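Writing Rules for Hand-Held Gripper Recording in Home Kitchens
Student project report, Wultthorpe College, Automation Practice stream
Project group: Iolanda Fagundes, Gyula Szűcs, Ivone Lacerda
Supervisor: Wagner Portela

1. Background

Our project was to write a short set of working rules for people who record kitchen tasks with hand-held grippers. The recordings are used to train robot arms, so what the operator does with the tool matters as much as whether the plate ends up in the right place. When we started, the lab had a one-page sheet left over from an earlier group. It covered charging and file naming and said very little about the counter, the dishes or how to hold the tool.

We read the old sheet, watched recordings already on the lab drive, and then drafted rules and tried them on tasks in a real kitchen. The chosen task was plate handling. Plates are harder than cups for a two-finger gripper because the rim is thin and there is not much to close on.

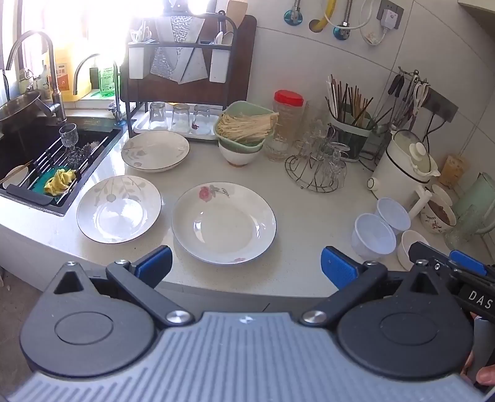 Project Reports in Automation, Vol. 3, p. 32

2. Rules for the start of a recording

The first rule is that the fingers are open before the tool goes near the dish. In older recordings the operator sometimes opened the fingers on the way in, and it was hard to say where the approach began. We ask for open fingers, a short hold over the work area, then the approach.

The second rule is about the line of approach. The target should sit between the fingers as the operator sees it, with the tool square to the rim. Gyula wanted a fixed angle written in. We tried that and dropped it, as people of different heights could not keep to it without bending their wrists.

The third rule covers the other things on the counter. Our first draft said to clear everything that was not part of the task. Gaspard Ferrand, who reviewed the draft for us from the Grivport lab, disagreed with this. His point was that a robot sent into a home will find jars, cups and food on the counter, and recordings made on a bare surface will not prepare it for them. We changed the rule. Household items may stay, but anything breakable that the tool or the operator's elbow could catch has to be moved back before recording starts. Knives are put away in all cases.

3. Rules for stacked and nested dishes

This section took the longest. When one plate sits closely on another, the fingers can take hold of both rims and the operator may not feel it through the trigger. The Kowalchuk checklist, which our course uses for bench work, has a line about confirming a single part in the grip, and we adapted it. The operator closes slowly on the rim, lifts a small distance, and holds still long enough to see whether the lower dish has come up too. If it has, both are set down and the attempt is marked as a double pick. It is kept on the drive and not deleted. 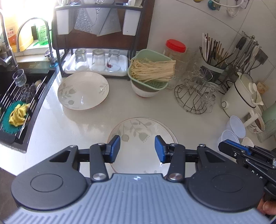 Where two operators work at the same counter, one has the task and the other waits with the tool back from the dishes. We first wrote that the waiting operator should lower the tool completely. Iolanda pointed out that this put it down among the cups, so the rule now says to hold it clear of the other person's path. The two agree out loud who moves next. Talking is allowed, and no sound from the sessions is kept.

Bright windows need a rule as well. Glazed plates throw glare and the rim can be lost in it. The operator should check the view before starting and shift the dish or draw a blind if the rim cannot be made out. We did not set a light level – none of us had a meter, and a number we could not check did not seem useful.

4. Wording and length

The first full draft ran to 32 rules. Ivone went through it and joined or cut the ones that repeated each other, which left 13. They fit on both sides of one sheet. Each rule starts with a verb and says one thing. Reasons are kept in a separate note for the supervisor.

5. Limits

All our trials used plates and shallow dishes. We have not tested the rules on pans, cutlery or anything with liquid in it. The rules assume an adult operator who has already had the lab's introduction to the tool. The Fokport group has asked to use the sheet in August for table clearing, and we have asked them to write down every rule their operators skip or misread.

The final sheet was handed to Wagner Portela on June 10, 2023. A copy is kept in the lab binder behind the charging instructions.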